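시뮬레이션에서 평행 그리퍼 두 종 비교 중 손목 카메라 가림 문제

로봇 · 조작 게시판 > 그리퍼/엔드이펙터
태그: 그리퍼, 손목 카메라, 수납장, 시뮬레이션, 임피던스 제어

Nermin Kocabaş

수납장 안의 작은 물체를 꺼내는 작업으로 그리퍼 두 종을 비교하고 있습니다. 하나는 Ullonen 평행 그리퍼(핑거가 짧고 하우징이 두꺼움), 다른 하나는 Stutamar의 긴 핑거 모델입니다. 팔은 7축이고 제어기는 관절 임피던스, 명령 주기는 17 ms입니다. 전부 시뮬레이션이며 실기 이식은 7월 이후로 잡혀 있습니다.

조건은 다음과 같습니다.
- 에피소드 수: 그리퍼당 4000
- 선반 높이와 물체 자세는 매회 무작위, 난수 시드는 두 그리퍼가 동일
- 문은 열린 상태로 시작
- 관측: 손목 카메라 1대, 관절각, 그리퍼 개폐량
- 정책은 같은 구조를 쓰고 그리퍼별로 따로 학습

Ullonen 쪽 실패가 959건인데 대부분이 중앙 칸막이 바로 옆에 물체가 놓인 경우에 몰려 있습니다. 로그를 보면 접근 마지막 구간에서 핑거가 칸막이에 닿고, 접촉력이 임계값을 넘어 에피소드가 종료됩니다. Stutamar는 칸막이 접촉이 적은 대신 파지 후 들어 올릴 때 물체가 돌아가 버립니다.

궁금한 것은 두 가지입니다.
1. 칸막이 접촉이 그리퍼 형상 탓인지, 손목 카메라에서 물체가 핑거에 가려져 위치 추정이 틀어진 탓인지 어떻게 분리해서 볼 수 있을까요?
2. 외부 고정 카메라를 추가하면 비교가 불공정해질까요?

강성은 두 그리퍼에 같은 값을 썼고, 핑거 패드 마찰계수는 각 모델 파일의 기본값 그대로입니다.

Svatopluk Havlíček

1번부터. 관측을 바꿔서 같은 시드를 다시 돌리면 됩니다. 정책 대신 물체의 참값 자세를 받는 스크립트 컨트롤러를 쓰세요. 참값을 줘도 칸막이에 닿으면 형상이나 경로 문제이고, 닿지 않으면 적어도 그 자세에서는 인식이나 정책 쪽을 의심해야 합니다. 4000회를 다 돌릴 필요는 없고 실패한 시드만 재생하면 하루 안에 끝납니다.

다만 참값 컨트롤러의 접근 방향을 고정해 두면 결론이 흐려집니다. 정면 접근만 쓰면 하우징이 두꺼운 쪽이 당연히 불리합니다. 손목 롤을 90도 돌린 파지 후보도 넣고, 후보마다 충돌 검사를 먼저 한 다음 통과한 것만 실행하세요. 통과 후보가 하나도 없는 시드는 "도달 불가"로 따로 집계하는 편이 좋습니다. 지금 959건에는 도달 불가와 추정 오차가 섞여 있을 가능성이 높습니다.

가림은 세그멘테이션 버퍼로 재면 됩니다. 프레임마다 핑거를 숨기고 렌더링한 물체 픽셀 수와 그대로 렌더링한 픽셀 수의 비를 기록하고, 이 값을 접촉 발생 여부와 같이 놓고 보세요. 물체가 칸막이 뒤로 들어간 경우는 핑거 가림과 구분해야 하므로 칸막이를 숨긴 렌더링도 한 벌 필요합니다.

Stutamar의 회전 문제는 마찰계수부터 맞추세요. 모델 파일 기본값이 다르면 그리퍼 비교가 아니라 패드 재질 비교가 됩니다. 접촉 모델이 점 접촉만 지원하는지, 비틀림 마찰이 켜져 있는지도 확인 바랍니다. 긴 핑거는 끝단이 조금만 벌어져도 접촉면이 한 점으로 줄어듭니다. 점 접촉에 비틀림 마찰이 0이면 무게중심을 벗어나 잡았을 때 물체가 도는 것이 정상입니다.

2번은 양쪽에 똑같이 추가하면 불공정할 이유가 없습니다. 단, 손목 카메라만 쓴 결과도 남겨 두세요. 열린 문이 시야를 막는 위치도 있으니 외부 카메라 자세는 먼저 몇 군데 렌더링해 보고 정하는 것이 낫습니다.

Zuzana Kratochvíl

저는 Zieliński 그리퍼 쓰는데 그런 문제 없었습니다. 임계값을 올려 보세요.

Nermin Kocabaş

답변 감사합니다. 임계값은 실기의 안전 정지 기준에 맞춘 값이라 건드리지 않을 생각입니다. 실패 시드 재생은 오늘 저녁에 걸어 두겠습니다. 마찰계수는 확인해 보니 실제로 달랐고, Stutamar 파일에는 비틀림 항목 자체가 없었습니다. 칸막이 오른쪽 선반에 놓인 작은 주황색 물체에 접근하는 상황을 첨부합니다. 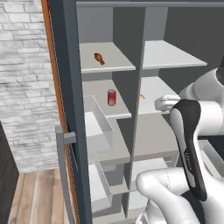
Blažena Sýkora: 충돌 메시도 확인해 보세요. 그리퍼 하우징이 볼록 껍질 하나로 근사되어 있으면 핑거 사이와 측면의 빈 공간까지 충돌체로 잡혀서, 렌더링상으로는 틈이 있는데 접촉력이 찍힙니다. 저는 핑거와 하우징을 따로 분해한 뒤 칸막이 접촉이 크게 줄었습니다. 충돌 형상을 켜고 한 번 그려 보면 바로 보입니다.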